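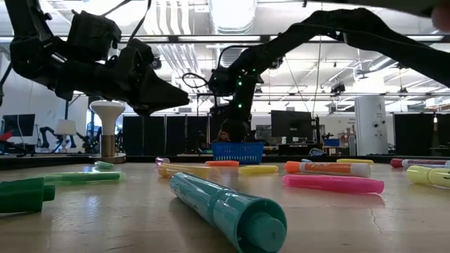

Yanling Zeng wrote under my last column that sorting markers is a job for people who are afraid of their real work. If the marker writes, she said, it doesn't matter where it slept.

Last updated: August
Filed under: Opinion, Desk & Paper

I have thought about her comment for longer than a comment deserves, and I would like to answer it properly. She is right about one part. I have sorted markers when I should have been writing a difficult letter, and I knew it while I was doing it. But I don't agree that the place where a marker sleeps is without importance. I share a big table with other people, and on a shared table the place is nearly everything.

When I was a child we had one pencil case each, and inside it everything we were allowed to lose. If the red was missing, I knew whose fault it was. Later I came to work in Barstead, in a building with common supplies, and I met for the first time the marker that belongs to all of us. It has a sad life. It is borrowed for one word on a box, it is put down on the nearest flat thing, and its cap goes somewhere else. After this come the purchase orders. Last year our floor bought 200 new markers, and I am sure that we already had over 200, only we had them in pockets, behind radiators and under the tray of the printer.

So my first opinion is a simple one. A marker should have a home that is open. I say open because I have tried the other kind. We had for some time a very beautiful drawer system from Prinadard, with small compartments and a label for each shade. It asked us to know the difference between coral and salmon at five in the afternoon. People are polite, so for perhaps one month they tried. Then they started to put the markers on top of the cabinet, and the compartments stayed as clean as in the shop. I still feel a little ashamed, because I was the one who had asked for it.

A small plastic basket is less elegant, but it forgives you. You don't have to open it. You can throw a marker toward it from your chair and sometimes you succeed. 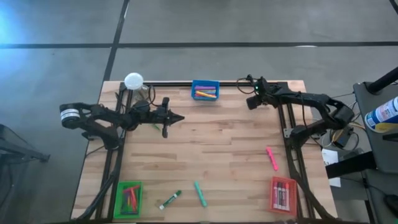 With baskets you must still decide what goes in which one, and this is where the quarrels begin. My colleague Gu believes in sorting by kind: thick with thick, thin with thin, highlighters in their own basket, pencils never together with ink. I believe in sorting by color family, and in a loose way. Warm colors here, cool colors there, and one basket for what you can't name. I will try to be fair to Gu. If you need a highlighter, you need a highlighter, and a red permanent marker is no help to you even if it lives next to a pink one. I have seen a person write on a whiteboard with the wrong kind, and the face of this person I will remember.

And yet the hand doesn't read. When I am tired and I reach across the table, I look for a color, I don't look for a tip size. I think most people do the same. The eye finds the yellow before the mind has asked whether it is thick or thin. A system which follows the eye will be kept a little longer than a system which follows the catalog. Gu says this is only my habit and that I call it human nature. It is possible.

There is also the question of how they should lie. I have to confess that I like them side by side, with the labels turned up, the way bottles are in a good kitchen. It gives me a feeling of calm which is out of proportion. But I have stopped demanding it from other people. A basket where the markers lie in all directions works exactly as well as a basket where they lie in a row — the only difference is in the person who looks. I have accepted that this person is usually me.

What I can't accept is the cap without a marker. Here I become strict. A cap which lies alone on a table means that somewhere a tip is drying, and in our dry winter rooms it doesn't take long. I would forgive the wrong basket every day of the week if people would only push the cap until it clicks. In the stationery shop Sulomen I once asked if they sell caps separately. The man laughed, but in a friendly way, and told me that I was not the first.

Now to Yanling Zeng and the fear of real work. I timed myself, because I wanted to know. To empty our table at the end of the day, everything back into its basket and the caps checked, I need 3 minutes. If two of us do it, we need 2, and we talk while we do it. I have had meetings about smaller matters that took the whole morning. I don't think a person can hide from life in 3 minutes, or if he can, he is welcome to them.

I would also say to her that scattering is not a crime. While the work is going on, I want the markers out, all over the table, where I can see them. A table with everything put away at noon makes me nervous, as if guests were coming. It is only at the end that I want the baskets to be fed. The person who comes at eight in the morning shouldn't have to begin by cleaning up what we were thinking the evening before. 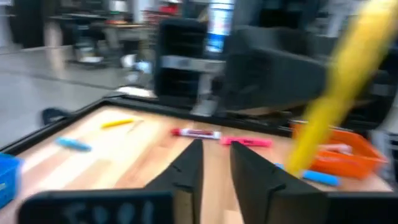
What I would keep and what I would throw away

Some readers asked me for practical advice, so I give what I have. Keep fewer colors than you own. On our table we use red, blue, yellow, pink and one green, and the others come out for birthdays. Try every marker on scrap paper once in a season and be without mercy: if it is pale, it goes. Don't put it back "for small things." There are no small things, there is only the next person who picks it up and is disappointed.

Let pencils stay if they are longer than your finger. I know that Gu will write to me about pencils in the same basket with markers, and I have already prepared my answer. Leave some space in each basket too. When it is so full that you have to push, people will stop pushing and start making a pile next to it, and the pile will be called temporary until spring.

As for the labels on the baskets, I removed ours. They were in my handwriting, and I noticed that people obeyed them only when I was in the room.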